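Marion McIver has put slippers away 418 times since January, and she would like it known that she owns a pair and leaves them on the stairs.

McIver demonstrates household chores at Curnley, where the Serkex arm is supposed to pick them up secondhand. She holds a gripper in each fist and does the job while the software takes notes. "You'd think I'd use my fingers," she says. "But the robot hasn't got fingers, so for six hours a day neither do I."

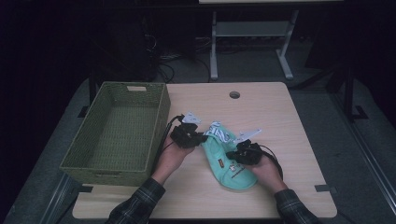 A slipper between the two hand-held grippers, basket to the left.

Her supervisor, Sohail Arain, came over from remote control, where operators steered the arm from a chair. He doesn't miss it. "It was like tying your shoes by mail," he says. "Marion can do in a morning what took us a week, and she complains less than the chair did."

Does she complain at all? "About cloth," McIver says. A slipper keeps its shape. Cloth has opinions, and it changes them once you let go. 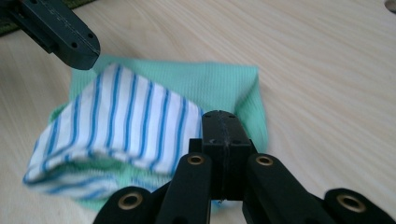

Striped cloth on green, with a gripper on either side.

Arain keeps the clumsy takes, within reason. He wants the arm to see a bad grab and the recovery after it. McIver was relieved to hear this, then a little insulted by how many he had saved.

"He showed me 171 of them," she says. "In a row. With the team there."

She has asked for socks next. Arain is thinking about it.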